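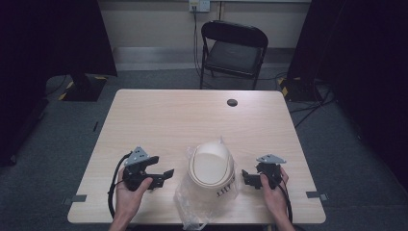
Home > Members > Visits > Norkby packing lab

Print this page | E-mail this page

Norkby packing lab, open afternoon

We use cookies to remember your settings. By continuing to use this site you accept our cookie policy.

Kirsty MacBrayne and I went over to the Norkby lab in July for their open afternoon. Our group had asked to see the hand-held grippers before deciding whether to rent a pair for the fall. Rory Leckie met us at the loading door at 1 p.m. and took us straight through to the bench area, so we missed the coffee and the introductory talk. The slides are supposed to be sent out later.

Norkby tests packing for small mail-order firms. The items come in as the customer would get them, bags included, and the lab tries out which gripper and which finger pads can deal with them. Rory said there were 318 items on the shelf list. We saw a small part of that, mostly soft and bagged goods, which are the ones we have trouble with ourselves.

The grippers are used in pairs, one in each hand. Each has a gray triangular plate on top with holes drilled in it, and a black cable coming off the body. The jaws face inward when you hold them in front of you. I had expected something closer to a pair of tongs. They are bulkier than that, and it takes a few minutes before you stop trying to reach with your fingers. 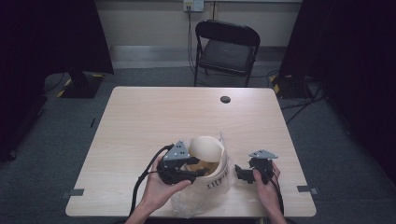 Clear plastic bags gave both of us the most trouble. If you close on the bag alone, it slides over whatever is inside and you lift a handful of plastic. Kirsty got the knack sooner than I did. She held the item steady with the left gripper and worked the edge of the bag with the right, with the jaw tilted a little. I kept closing both at once. Rory's advice was to go slower and to watch the jaw tips, and that did help.

Lorna MacRitchie looks after the recordings. The lab has more than 2,000 of them from the past year, sorted by item and by operator. She showed us how they compare two views of the same attempt, one from head height and one from a camera on the gripper. The head view is better for seeing what both hands are doing. It is poor for anything right under the jaws. 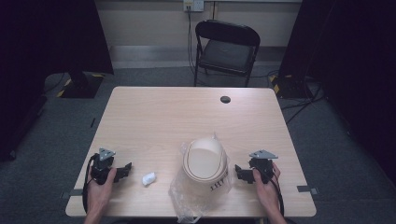 Cables came up several times. The pair we tried has them hanging off the front of the table, and I caught mine on my sleeve twice. Rory has tried a Closach unit that runs on a battery. He liked the freedom but found it heavy at the end of a long session, and it had to go back to the supplier before they could do a proper comparison. I would still like to try one.

We also asked about tissue. A lot of our own parcels have a loose piece in them, and it tends to end up where you don't want it. Lorna counts an attempt as failed if the tissue gets picked up along with the item.
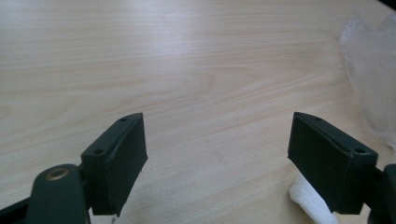 From the gripper camera you get both finger pads and the gap between them, and not a great deal else. The pads are flat, rectangular blocks with a raised rim around the inner face. Kirsty thought the rim might be what catches the bag. Rory wasn't sure and said they plan to run a set with the rim filed off. He promised to send Fergus Chisholm the results for our next meeting.

Rental is by the week, with training extra. My own view is that we should take the wired pair for two weeks and bring our worst bags. Kirsty would wait for the filed pads. Parking is behind the Pringle building, and the gate closes at 5 p.m.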